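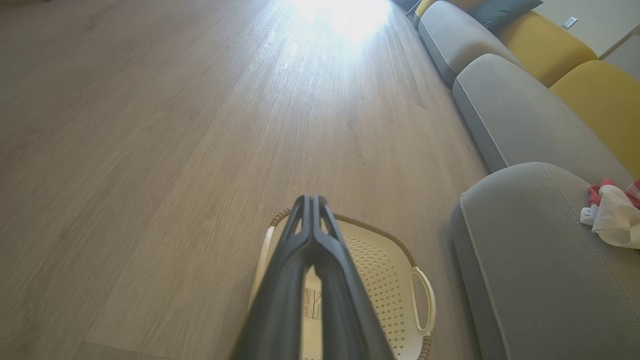
Flinbridge Home Crafters – Gear Reviews

Sosa folding drying rack, 26/02/2020

I've been promising a write-up of this rack since November, when my old one finally gave up under a load of wet bath towels (two legs went out sideways and the whole thing sat down on the bathroom floor like a tired horse). If you dye or block your own yarn you'll know how much of the job is really just laundry. You soak, you squeeze, you hang, you wait, and you trip over the thing for two days.

So, the Sosa. I bought mine at the Endwood store for 41 dollars, which felt like a lot for something I was going to drip indigo all over. It comes flat in a long box with 7 rails, two fold-out wings and a little bag of end caps. The legs are already on. All you do is pull it open, push the wings up until they click and fit the caps, and I had it standing in the time it took the kettle to boil. I did put one cap on the wrong end and needed pliers to get it back off, so look at the drawing first!

What I like best is the spacing. My last rack, a Flellach, had the rails so close together that a skein of worsted would touch its neighbor and the colors would bleed where they met. I lost a really nice mustard that way and I'm still a bit sore about it. On the Sosa I can hang a skein on every rail and get my hand between them to turn them. Sweaters lie flat across the wings if you put a towel down first, though a big men's cardigan will droop over the side and you'll want to prop the cuffs on something.

It's also steady. I had it loaded up with wool blankets straight from the washer and it leaned a little toward the heavy side but never looked like going over. The feet grip fine on tile. On carpet they sink in and the whole rack gets a wobble, so I keep mine in the hall by the back door.

Now the grumbles. The coating on the rails is white, and white is a silly choice for anybody who works with dye. Mine went blotchy pink the first week and dish soap hasn't touched it. The stain doesn't seem to come off on clean laundry, but I rinse the rails before doing pillowcases anyway. The wings are stiff to fold back down too. You have to press both catches at once while lifting, and I've pinched my thumb more than once. I'd hoped they would loosen up with use – they haven't yet.

Folded, it slides in beside my washer with room to spare. There's no hook or strap to keep it shut, so I wrap a hair elastic around the legs. The Flellach had a proper strap, and I do miss that.

Would I buy it again? Yes, for yarn. If you only want something for socks and dish towels, I'd get the smaller Flellach and spend the difference on a good mesh bag for delicates. The Sosa takes up a fair bit of floor once the wings are out, so measure your hallway before you go shopping. And if anyone has found something that gets madder off a white coating, please leave me a comment, I've tried baking soda and I've tried lemon.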